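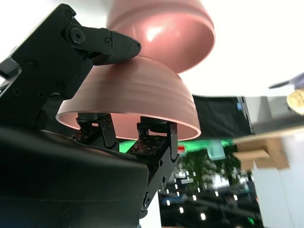 Bowl cell: care and setup FAQ

These are the questions we get most from people taking a shift on the two-arm bowl cell at Prerkent. Most of them come down to the fingers. A finger has to press on the outside of a pink bowl while the ones opposite support it from inside the rim, and the pads with the small copper-colored dots are what touch the bowl there. Keep those pads clean and most other problems stay small. Last updated 12 Jun 2020.

How often do I clean the pads?
At the start of every shift, and again after 14 stacking runs. Use a lint-free cloth barely damp with alcohol. Do not scrape the dots. If one looks lifted, stop and tell Barış Karakaya.

Can I tighten the finger screws myself?
Yes, with the arm powered down and the hex driver from the Gandov kit. Snug is enough. If a screw backs out twice in one week, log it - the thread probably needs attention.

How should the bowls be placed before a run?
In a row across the middle of the table, right way up, with clear space between them. They don't have to be perfectly in line. Both grippers should be able to reach in from the front corners without crossing.

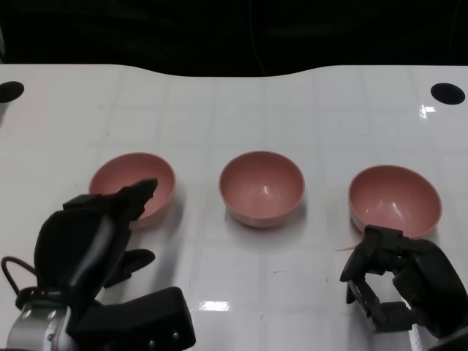
Three bowls set out in a row, with a gripper on each side.

What do I wipe the table with?
Water and a soft cloth. The top is glossy, and cleaner residue makes the reflections worse. Light scratches can stay.

Where does the gripper cable go?
Leave a small loop at the wrist. A cable pulled tight will drag when the wrist turns, and a long loop can catch on a bowl. Run the wrist through its full range at slow speed after any change.
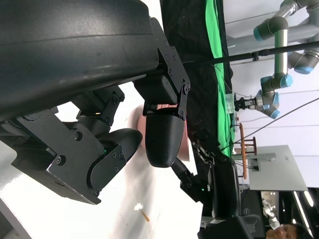
Check both sides after that, even if you only touched one. The grippers are a matched pair and Drisari, our cell software, uses the same grip settings for both.

The grip slips but the pads are clean. What now?
Run the finger zero routine in Drisari, then try a single bowl. If it still slips, swap the pads. We keep 8 spares in the Uysal cabinet.

Who signs off a repair?
Nevzat Işık or Barış Karakaya. Leave the cell locked out until one of them has seen it run.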